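Notes for the Terkthorpe talk, 07/05/2020
Moving a choir online, or how we kept singing (a bit)

Hello everyone, thanks for having me. Check they can hear me. Check again. Ask people to mute, then remind them they can unmute whenever they like and just butt in.

Start with who we are. Terkness Community Choir, no auditions, 62 members on the books and a good two thirds of them there on any given evening. We sing in the old chapel, which has a lovely echo and a terrible boiler. Mostly folk songs and rounds, a bit of gospel, one carol we do every year whether it's Christmas or not. I'm the leader, which mainly means I wave my arms and bring the wrong music.

Then the chapel shut and we had about a week to decide what to do. I'll be straight with you, my first thought was to pack it in until November. I'd tried one of those video calls with my own family, we'd attempted Happy Birthday, and you all know how that goes! Everyone a beat behind everyone else, like a very sad round.

(Pause for people to say yes, they know.)

So, the lag. Spend a minute on this because it's what everybody asks. You can't sing together live over an ordinary call. It doesn't matter how good your broadband is. A delay of 100 milliseconds doesn't sound much but try clapping along to it. The software also thinks a long sung note is background noise and helpfully gets rid of it, so your altos vanish one by one. There's a setting to turn that off, usually buried somewhere under audio, and it does help with the piano.

What we do instead: I'm the only one unmuted. I sing, they sing back at home, I can't hear a thing. It's very odd. The first session I kept stopping to ask if it was all right and getting a wall of thumbs. You do get used to it, and I've started leaving the gaps properly, the whole length of the phrase, and breathing where they'd breathe. Don't rush the gaps. I rushed them for three weeks and got told off.

Demo here if there's time: teach them the first two lines of Rultano. It's the little call and response we picked up at a summer school, only five notes, nothing too high. Low voices start on the D. If it falls flat, move on quickly and talk about tea.

Tea! We kept the tea break. Ten minutes, small groups, random. I nearly dropped it to save time and I'm so glad I didn't, because for a few of our members it's the main event and the singing is what they put up with either side of it.

Backing tracks next. I record each part on its own with a click, then one with everything together, and they go up on our page. Altos get the part slightly louder than the rest, tenors get it a lot louder. I use a free program and a microphone under a duvet. My neighbours have heard the bass line of Ambrosio more often than anyone should have to (it's the long slow one, in four parts, with the nasty jump on page two).

The virtual choir video. Be fair about this one. We did it, people loved it, it nearly finished me off. Lining up all those phone recordings by hand took me far longer than I'd promised. If you're going to try it: everyone wears headphones, everyone claps once at the start, and be firm about the closing date. Some people hated hearing themselves alone and dropped out, and I should have said at the beginning that it was fine not to send anything in.

Money, briefly. We've gone to pay what you can. We've lost some and gained a few, including people who moved away years back and have popped up again from the other end of the country. I don't want to lose them when we go back, so that's a puzzle for later.

Things I'd like to ask the room: is anyone doing sight reading this way? What about people with no internet at all? We've been ringing ours and singing down the phone, one to one, and it's slow but rather nice.

Leave ten minutes for questions. Finish with the round, all muted, cameras on.

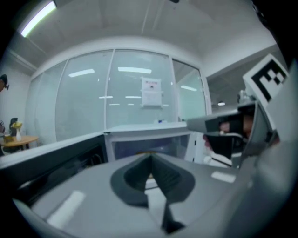

We tried the one-person-unmuted way with our lot too, and the gaps were what saved it for us. Could you say which key you take the round in when you can't hear them? Our sopranos say mine is too low and I've no way of knowing if they're right.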